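We use cookies to remember your settings and see which posts get read. Accept | Manage preferences

Getting the table back

July, by the person who writes this blog

Our dining table had not been used for dining since some point in the winter, and I'd like to tell you how we got it back, because I'm ridiculously pleased about it.
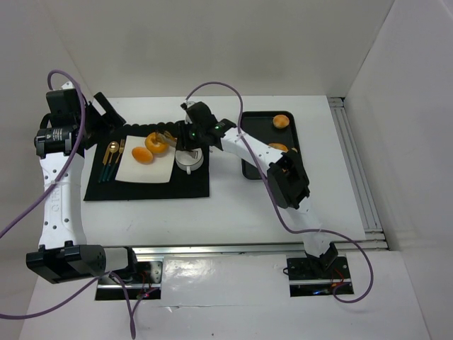 How it got so bad

I work from home four mornings a week, and I have a desk. It's a perfectly nice desk! But it's upstairs, where the Wi-Fi drops, and the kettle is downstairs, so little by little I moved. First the laptop, then the charger, then the notebook and the other notebook. Then the mail started landing next to the laptop. By spring there was a sewing machine on there too, plus a bag of things to return to Dremitach (the hardware store in our old neighborhood, so you can guess how often I was going to drive over there).

We ate on the couch. It was fun for a while, in a picnic sort of way, and then one night I dropped most of a bowl of lentil soup down the side of the cushions and sat there thinking, we own a table. We have a table that fits six people and I'm eating over a throw pillow.

The great clear-off

I gave myself 20 minutes a night after dinner, with the kitchen timer on. I know, everyone says to use a timer. I'd always rolled my eyes at it, but it got me past the mail pile, and the mail pile was the part I'd been dreading. Most of it was catalogs. One of them was a Trisel catalog addressed to the people who lived here before us, and I lost a whole session to reading about garden sheds.

The sewing machine went into the hall closet, where it has to share with the vacuum. The returns bag I finally drove over to Dremitach, and they took everything except one tin of paint I'd already opened. Fair enough. If anyone wants most of a quart of very dark green, let me know.

Then there was the jigsaw. I'd forgotten about the jigsaw! It was under a tablecloth, half done, a harbor with far too much sky. I slid it onto a sheet of cardboard and put it under the bed, where I fully intend to ignore it until the cold weather.

Plates and so on

We have two sets of plates, and for years the good ones stayed in a box because they were Good. They came from a Braner outlet sale, so I'm not sure who I was saving them for. They're in the everyday cupboard now and one has already chipped. I was sad for maybe a minute.

Cloth napkins were my other big change. I cut up an old bedsheet, hemmed the pieces badly (this was before the sewing machine went in the closet) and they're great. They don't match in size and they come out of the dryer looking like crumpled maps, but I haven't bought paper ones since.

I also started putting everything out before I cook. Forks, water glasses, the salt, the hot sauce, all of it. I used to do it at the last second while the pasta went gluey, shouting for somebody to find the big spoon. Doing it first means that when food is ready, we sit.

What we've been eating

Nothing fancy. Lots of tomatoes, it being July. The one I keep making is a tray of them baked at 400 with a can of white beans, plenty of olive oil, garlic, and whatever bread is going stale torn over the top for the last bit. I leave it in until the edges look nearly too dark. It feeds 2 of us with enough left for my lunch, and it's even better cold, straight from the dish, standing at the counter. (Yes, I see the problem.)

Is it still clear?

Mostly. The laptop still comes down in the mornings, but it goes back up when I finish work. Mail has a basket by the front door now, and the basket is getting pretty full, so I suppose that's my next project. There's a library book on the table as I type this, and a lemon.

I'm having my sister's family over next weekend, so I need to find two more chairs. I think one's in the garage behind the bikes.

Get new posts by email. Enter your address to subscribe. Unsubscribe any time.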